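About Trallomex

Trallomex repairs and calibrates weighing equipment for shops, farms, laboratories and small manufacturers. We work from a single site in Clustthorpe, where the workshop, the mass laboratory and the parts store share one floor. Customers can bring bench scales to the counter. Floor scales, hopper scales and anything bolted down are serviced where they stand.

The company began as the service department of Rocha, a dealer in grocery and deli scales. When Rocha closed its retail side, the service contracts, the test weights and the repair records passed to a new company under the present name. Some of those records are on index cards, and we still consult them when an older mechanical scale comes in for a second or third overhaul.

What we do

Our work falls under two headings, and customers often ask for one when they need the other.

Calibration is a comparison. We place known masses on the instrument, record what it indicates, and report the difference together with the uncertainty of the measurement. A calibration certificate does not state that a scale is good. It states how the scale behaved at specific loads, on a specific day, in the place where it was tested.

Adjustment changes the scale so that its readings move closer to the reference values. If an instrument is adjusted, we record readings before and after. The "as found" readings matter to anyone who has been using the scale for production or billing, and we will not leave them off a certificate on request.

Repair is quoted separately. The most frequent faults on electronic scales are damaged load cells, corroded connectors and debris under the platform. On mechanical scales they are worn knife edges and pivots that someone has oiled. Pivots and bearings on a beam scale are meant to run dry unless the maker's manual says otherwise. Oil collects flour and dust, and the beam loses sensitivity well before the zero begins to drift. 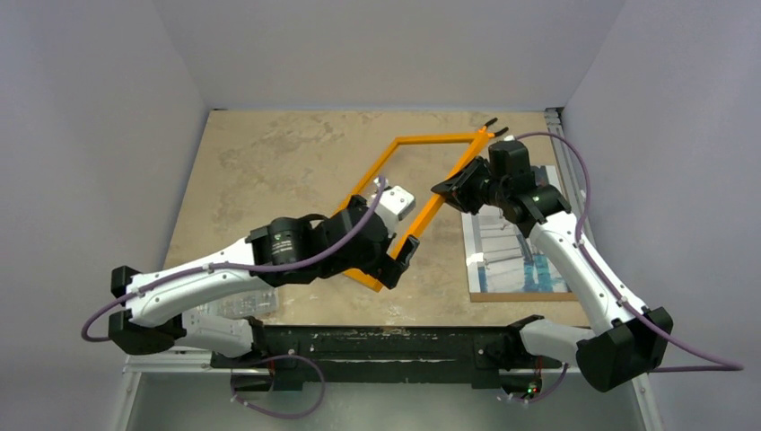
Most service calls include a corner load test, also called an eccentricity test. The same mass is placed in turn near each corner of the platform and at the center. A healthy scale gives the same reading within its tolerance at every position. A scale that reads correctly in the center and light at one corner usually has a bent platform support, a mounting foot that is not touching the floor, or a load cell that has been overloaded. We carry out this test before any span adjustment — adjusting the span of a scale with a corner fault only hides the fault at one position.

Repeatability is tested by loading and unloading the same mass several times. Linearity is tested at no fewer than 5 points across the range, rising and then falling. Customers who use only part of the range may ask us to place more of the points there. A bakery that portions dough on a large bench scale gains little from a careful result near full capacity.

Reference standards

Our working weights are kept in closed cases and compared with our laboratory set at fixed intervals. The laboratory set is sent to an outside laboratory and is never taken on service calls. Cast iron weights are used for heavy platform work, stainless steel for bench scales and analytical balances. Iron weights are checked more often. They chip, the paint wears, and the adjusting cavity can take in moisture if the plug is loose.

Weights are allowed to reach the temperature of the room before they are used. In winter this can add a good part of the morning to a farm visit, particularly where the scale is in a heated packing room and the weights have traveled in the van. Please do not ask the technician to start early. A cold weight on an analytical balance sets up air currents in the weighing chamber, and the reading will wander.

The Zenis record system

Every instrument we service has an entry in Zenis, our own record system. The entry holds the serial number, capacity, scale interval, location, every set of readings we have taken and a list of parts fitted. Customers can request a printout at any time without charge. Entries are kept for 11 years after the last visit, and longer where a contract calls for it.

The history is more useful than any single certificate. A scale that has drifted the same small amount in the same direction at each visit is predictable, and its interval can often be lengthened. A scale that was fine last time and far out this time has probably been moved, dropped or overloaded. We note this on the report and suggest a shorter interval until the next two results agree.

Staff and training

Trallomex employs 18 people, most of them in the field. New technicians spend their first 33 weeks in the workshop before they go out on calls. They begin with disassembly and cleaning, move on to indicators and load cells, and finish with mechanical beam scales. The last part takes the longest. Parts for many of these scales are no longer made, and replacement pivots have to be ground by hand and fitted by trial.

Field technicians work in pairs on any job that involves lifting platforms or handling heavy weights. One reads and the other records. They exchange places halfway through a long job, and both names appear on the worksheet.

Before a visit

Please have the following ready:

Clear access to the scale, with the platform empty and clean.
Power to the indicator for at least an hour before the appointment.
The most recent certificate, if another company issued it.
Someone on site who can say what the scale is used for and what error is acceptable.

The last item is the one most often missing. We can report an error, but the decision on whether that error matters belongs to the owner of the process. For scales used in trade, legal tolerances apply, and we will test against those. For internal use the limit is yours to set, and we are glad to talk it through beforehand.

Counter hours

The counter is open on weekdays from 8 a.m. to 4 p.m., except Wednesday, when it closes at noon for checks on the working weights. Bench scales should be brought in with their power supply and platform. Analytical balances should have the pan removed and packed separately, and the transport lock engaged if there is one. The annual stock count takes place in November, and parts orders placed during that week are shipped the week after.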